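Bravero: Skalletville
PC download. Released 5 Jul 2024.

Skalletville is the second game from Bravero and picks up two years after Garnik. You play a night inspector in a flooded mining town, working from first-person view through 26 linked areas.

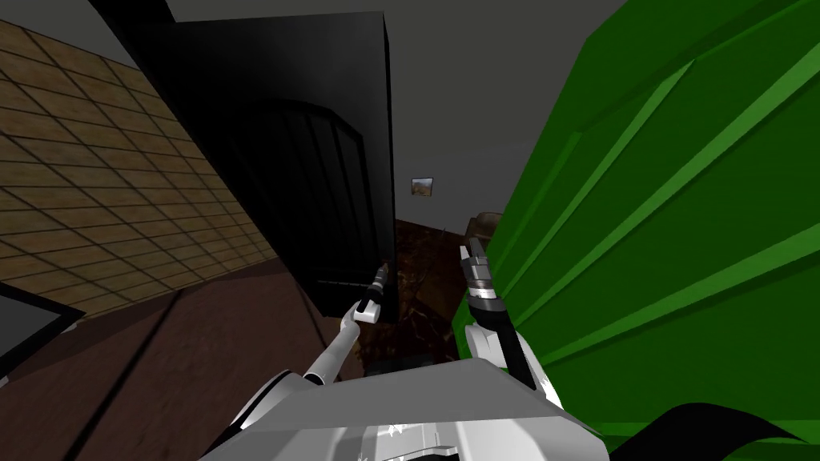
A full run takes roughly 70 hours, less if you skip the side jobs. Saves from Garnik carry over.

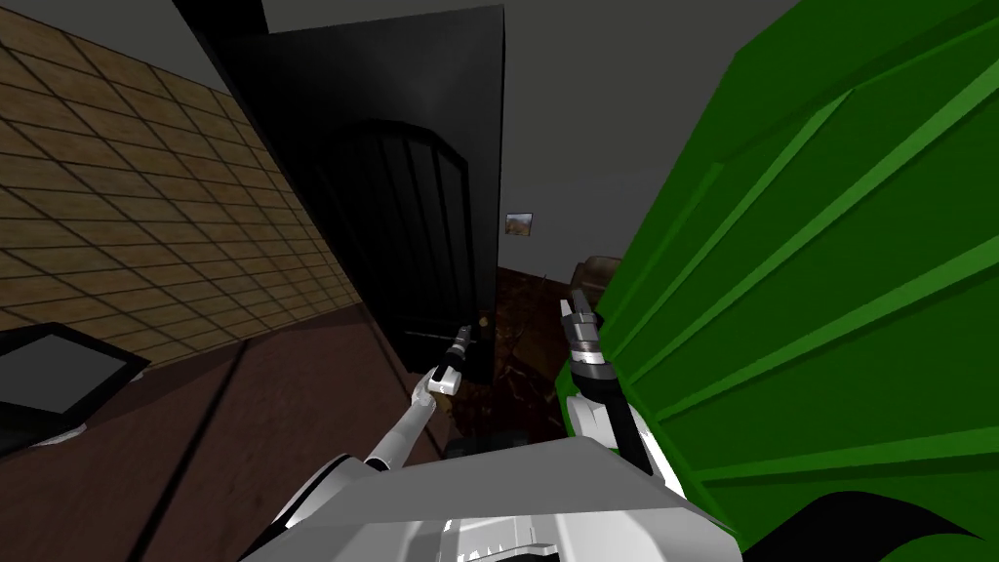

Lighting has been rebuilt for this release, and shadows now update at every quality setting. Dark surfaces benefit most – a tall black door with a handle keeps its shape on Low.

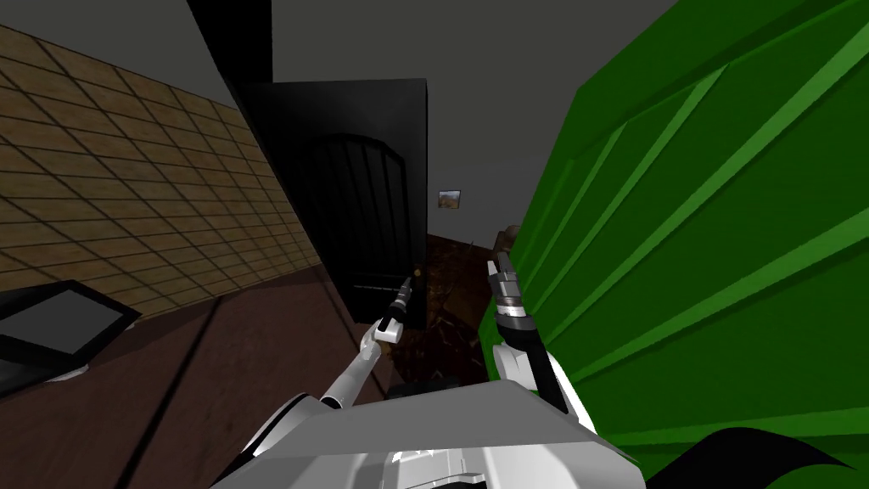

Texture packs are a separate, free download. The High pack sharpens small repeats such as square tan tiles and their dark grout lines, and raised green slats hold their highlights.

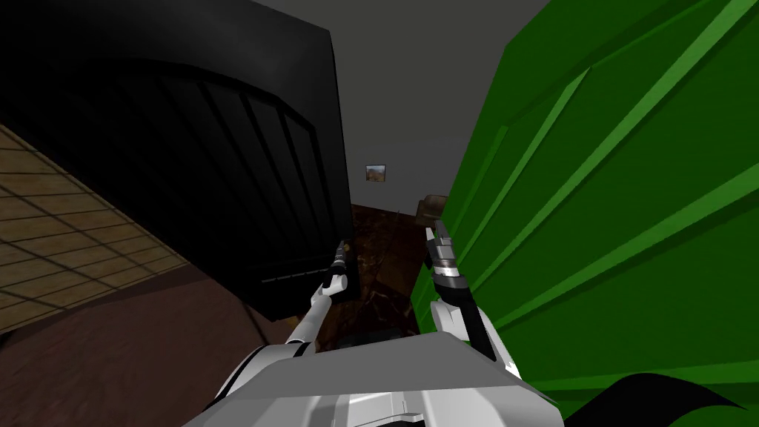

You will need 100 GB of free disk space with the High pack installed. Controllers are supported – keys can be remapped in the options menu.

Lead design: Su-bin Maeng
Music: Farzana Munasinghe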